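3.2 Simulationsumgebung und Aufgabenstellung

Das Studierendenprojekt Trastlow wurde vollständig in der Simulation durchgeführt.
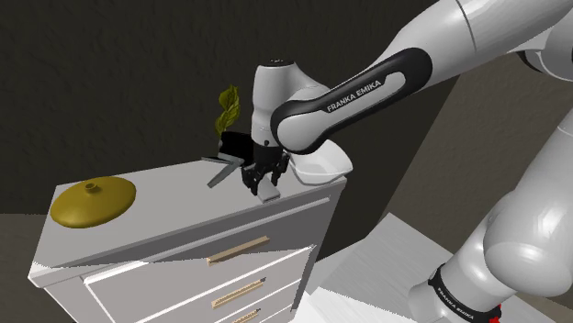 Abb. 2: Simulierter Roboterarm über der Kommode. Auf der Deckfläche stehen unter anderem eine weiße Schale und ein gelber Deckel mit Knauf.

Die Aufgabe bestand darin, einen kleinen quaderförmigen Block von der Kommode aufzunehmen und in der Schale abzulegen. Abb. 2 zeigt den Greifer nahe am Block, die Schale steht an der äußersten rechten Ecke. Die übrigen Gegenstände dienten als Hindernisse und durften nicht verschoben werden.

Am Kurs nahmen 25 Studierende in Zweier- und Dreiergruppen teil. Jede Gruppe schrieb eine eigene Bahnplanung - die Greiferansteuerung war vorgegeben. Die Szenen stammten aus der Sammlung Grollitz und wurden von Illia Dovhaniuk für den Kurs angepasst. Insgesamt gingen 2503 Durchläufe in die Auswertung ein. Läufe mit fehlerhafter Startpose wurden vorher entfernt. Die Abgabe der letzten Fassung erfolgte im Juli.

Kontakt: Arbeitsgruppe Montecinos | © Projekt Trastlow | Nach oben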